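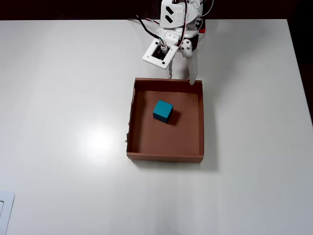
Bench Notes > Small Arms > Maintenance

7 min read

Resetting the gripper on the Skeltby arm after a servo swap

Writing this up fast while it's still in my head. Did the swap on Wednesday, and again the same evening after I'd put the horn on wrong, so you get the benefit of both.

Covers the gripper servo only. If you've had the elbow or the base apart you need the full homing routine, different page. Same goes if you reflashed the controller.

What you need

Small Phillips, the good one. The one in the pen pot has a chewed tip and will ruin the printed parts' screws.
Spare servo, already on the bench and tested. Not straight out of the bag.
Side cutters and a few thin cable ties.
The square gauge.
Laptop with Clotance on it.
A shallow cardboard tray and a cube for the pick test. Any of the trays will do, torn edge or not.
Masking tape, pencil.

Before you touch anything

Open Clotance, connect, save the current profile under a new name. Do it even if the old servo is dead. The other joints are in that same file and it's a miserable afternoon if you overwrite them.

Then send the arm to the park pose, wait for it to stop, and cut power at the supply. The stop button in Clotance only freezes the motors, they still have voltage. Arm will sag when the power goes, so have a hand under the forearm before you flip the switch. I hold it just behind the last joint. Don't hold it by the gripper and don't hold it by the board bracket, the bracket screws go into plain plastic and they pull.

Take a phone photo of the cable run from both sides. You'll think you remember it.

Taking the old servo out

1. Cut the ties on the wrist. Leave the ones further up unless they're in the way.

2. Unplug the gripper servo at the servo end. Pull on the connector body, never the wires. It's tight. Rock it a little.

3. Swing the board bracket out of the way if you can't reach the pivot screws. Loosen, don't remove. There's enough slack in the board cable to tip it, not enough to let it hang.

4. Back out the horn screw at the finger pivot. This one is threadlocked on ours because Relu Toma got tired of it working loose. Slow steady pressure. If the driver cams out stop and get a better driver.

5. Lift the moving finger off with its horn. Keep them together for now.

6. Servo body screws next, then slide the servo out. Mark it DEAD with the tape right away — we've had one go back in the spares box and it cost somebody most of a day.

While the finger's off look at the pivot bore. White dust means it's been rubbing. Wipe it out, dry cloth. No oil on printed parts, please. Check the teeth on the inner edge of each finger too. If they're rounded over at the tip print new ones now, you're never going to be this close to it again by choice.

New servo in

Set the ID first. This is where I lost time. A new servo comes up with the factory ID and so will fight with the base servo if you plug it into the chain. Connect it by itself to the adapter, scan, write ID 4, power cycle, scan again. If it comes back as 4 you're good. If it comes back as anything else the write didn't lock, tick the EEPROM box and repeat.

Now, still off the arm, send the new servo to its middle position. Leave it powered so it holds while you line things up. Then:

1. Power off, slide the servo in, body screws finger tight.

2. Sit the horn on the spline with the moving finger held half open. Half open, not closed! I did it closed the first time and ran out of travel on the opening side. The spline has teeth, so you won't get it exactly where you want. Nearest tooth is fine, the offset takes care of the rest.

3. Horn screw in, snug. Tiny dab of threadlock if you've got the kind that's safe on plastic. If you're not sure which kind you've got, leave it out.

4. Work the finger by hand through its whole swing. Should feel draggy but even. A click or a hard spot means the horn isn't seated or a wire's caught behind the servo.

5. Body screws tight, a bit at a time, going corner to corner.

6. Bracket back where it was, tighten.

Cables

Most of the repeat faults on this arm are cables so don't rush this bit (says me, rushing).

The loop by the upper housing wants to be generous. It looks messy and people keep tidying it. Leave it. When the arm reaches down and out, that slack gets used, and if you tie it short you'll get a gripper that drops off the bus only when it's reaching for the far side of the table. Sinéad Mac Carthaigh chased that one for ages thinking it was software.

Ties loose enough that the wires slide. Trim the tails flush. Keep the thin wires on the outside of the wrist bend and nowhere near the finger pivot.

Then by hand, power off, move the arm through park, full down, full out, and both sides. Watch the loop the whole time. Nothing should go tight and nothing should rub on the table.

Setting open and closed

Power on, arm parked, tray out of the way. In Clotance go to Joints, pick the gripper, and turn torque off for that joint only. You can now move the finger by hand and watch the position change.

Open: swing it to where you want full open, which is a touch short of the mechanical stop. Ours reads 1348. Yours will be near but not the same, depends which spline tooth you landed on. Write it down on tape, then type it in the open box. Back it off from the stop, because a servo parked against a stop gets hot and that's likely how we killed the last one.

Closed: bring the tips together until they just meet. Don't squeeze. Take the reading, put it in the closed box.

Torque limit: 300 for gripper. The profile that comes from Boton has it a lot higher and will happily crush a tray wall or skip the horn. Set 300, save, read it back. The field sometimes reverts if you tab out instead of pressing enter. Known thing, been like that forever.

Torque on. Open, close, open, close, at slow speed, a good few times. Listen. A quiet whir is fine. Buzzing at the end of the stroke means the limit is past what the finger can reach, so bring it in a little and try again.

Height check over the tray

New servo means the fingers might sit a hair different, so check the touch height before you let it run anything.

1. Tray on the table, centered more or less in front of the arm. Flat. Press the corners down if it's been bent.

2. Jog the arm out over the tray with the fingers open. Slow jog. Keep it high.

3. Come down next to the rear wall until the longer finger only just touches the rim. Paper-thin touch. If the cardboard bows, you're too low, go back up and come down again.

4. Note the height Clotance gives. That's your rim height. Put it in the profile as the floor for sideways moves, so the arm can't drag the tray along when it crosses a wall.

5. Do the same at the front wall. The two should agree. If they don't the base isn't sitting flat or the table isn't, and shimming the gripper won't fix it. Check the clamp first.

Don't go past 288 mm from the base center on this arm. It'll reach further, but the wrist goes nearly straight out there and the height reading stops meaning much.

Pick test

Cube in the tray, off center, turned a bit. A cube dead center and square on will pick fine even with bad settings so it tells you nothing.

Jog over it by hand first. Fingers either side, down, close, up. If it slips out, look at which finger touches first. One finger arriving early pushes the cube instead of gripping it, and that's a centering offset, under Joints > Gripper > Trim. Small steps. I always go too far and have to come back.

If it grips but drops on the way up, check the torque value again before changing anything else. See above re: tab key.

Once the hand jog works run the Enache routine (Tools > Routines). It picks, lifts, puts down, turns the wrist and goes again. Let it run while you clean up but stay in the room. Any miss, stop it, don't let it try again into a cube that has moved up against the wall.

Things that went wrong for me

Gripper moves the wrong way. Direction flag. It's stored on the servo, not in the profile, so restoring the old profile doesnt bring it back.

Gripper not found but the rest of the arm is. Connector not all the way home. Push until it clicks, there's a click.

Everything not found. You left the adapter plugged in from setting the ID. Yes.

Fingers open a little on power up, by themselves. Normal, it's going to the stored start position. If it's a big swing, save the profile again with the arm parked.

Reading jumps around with the joint sitting still. Bad servo, swap it. I tried new cable, new port, different supply. Was the servo.

When you're done

Save profile, and copy it onto the shared drive in the Skeltby folder. Old profile stays there too, don't delete it. Tape with the open and closed numbers goes on the base, over the previous one. Dead servo in the red box with a note of what it did.

Recheck the horn screw after the first full day of running. Mine had backed off by a quarter turn.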